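Marking Up a Paper Map for Your First Navigation Rally

If you've signed up for your first map-and-compass rally, welcome! You're going to have a wonderful time, and you're probably also a bit nervous about the maps (I certainly was before the Drukgate, and I'd been driving dirt roads for years).

Start the evening before, right after the driver briefing, with a cleared table and a good lamp. Read each checkpoint's coordinates out loud while your teammate plots them, then swap jobs and do it again. Shoshana Dvorak taught me that one, and it has saved us from at least one very long detour.

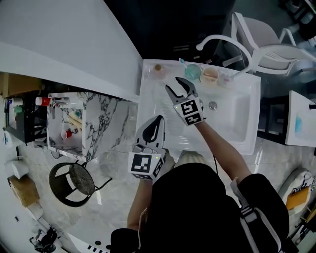
Next, draw your headings in soft pencil, from one checkpoint to the next, and write the bearing beside each line. Don't forget to correct for declination! Measure the distance too. On a 1:50,000 sheet, 2 centimeters is 1000 meters on the ground, but dunes and washes always add more, so leave yourself some room.

Now look for places where you can't go straight, like cliffs or soft sand, and pencil in a way around. I like to pick a landmark every 5 kilometers or so, something big enough to spot through a dusty windshield.

Fold the sheets in driving order and number the corners. Then go to bed, because the start line opens at 6 and you'll want your coffee first.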